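Program Diary: November, Second Entry

312 shares | 8 comments

The regional workshop on account security and data recovery opened at 9:30 a.m. in the main hall of the Horna Training Center. Registration had closed the previous evening. Staff from member credit unions took their seats by institution, and the printed program was placed at each seat together with the revised backup policy.

Ms. Nawal Zaki, head of information services, gave the welcome address. She reminded participants that the policy adopted in spring requires every branch to keep one copy of its records away from the branch itself, and that the period allowed for compliance ends with the current year. She noted that 18 branches have yet to file their confirmation forms. The list was not read aloud. Managers concerned received it in a sealed envelope during the morning break.

The first paper was presented by Mr. Abhishek Goel of Siretti, the firm engaged to review our password and access practices. His subject was the message test carried out last month, in which a false notice about an expired mailbox was sent to 2,817 staff accounts with the approval of the directors. Of these, 2,228 did not open the link. The remainder did, and Mr. Goel went through the wording of the notice line by line to show where a careful reader might have stopped. The sender's address contained an extra letter. The greeting gave no name. The deadline was two hours.

A participant from one of the northern branches asked whether the names of those who opened the link would be entered in their personnel files. Ms. Zaki replied that they would not. Each of them has been assigned the short refresher course, and attendance will be recorded in the same way as for any other course. The question had clearly been on many minds, and discussion was noticeably freer from then on.

Mr. Goel then turned to shared passwords. He stated that the review had found shared accounts still in use at teller stations in spite of the instruction withdrawing them. Several managers explained that the separate sign-in takes too long when a teller is called away and a colleague must step in. Mr. Goel accepted the point and asked that the sign-in time be measured at two branches before the next review. The undersigned has written to both.

The session adjourned for lunch at 12:45 p.m.

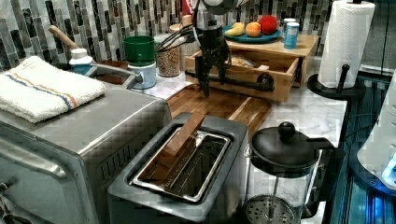

Toaster and cutting board on the counter.

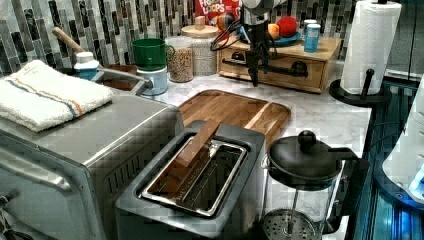
The afternoon was given to recovery from loss of data. Turunen, which supplies our storage service, had been asked to demonstrate the return of a single member ledger from the off-site copy. The demonstration was completed while the participants watched on the hall screen, and the restored ledger was compared with the printed one, page against page. One page differed. The difference was traced to a correction entered after the copy had been made, and it led to a useful exchange on how often copies should be taken. The present interval is one day. The branches with heavier traffic would prefer a shorter one, and the cost of this is to be obtained in writing.

Ms. Zaki next described the Stotex exercise, to be held early next year. For one working morning, the chosen branches will carry on their business as though the central system were out of reach, using paper slips and the telephone list. She asked managers to check now that the telephone list is correct. At the last exercise the list in one branch still carried the number of an office closed two years before.

There was some disagreement as to whether members should be told of the exercise in advance. Those in favor held that a posted notice would prevent complaints. Those against feared that a notice would also inform persons with other intentions. The matter was left open and will be placed before the directors with both views stated.

Closing remarks were brief. Certificates of attendance were handed out by institution, and 8 participants who had arrived after the first paper were asked to attend the repeat session.

Matters to be followed up by this office: confirmation forms from the outstanding branches; the two sign-in measurements; the written cost from Turunen; and the return of the hall microphone, which was lent to us by the center and was still in our cabinet at 6 p.m.

8 comments | Share this entry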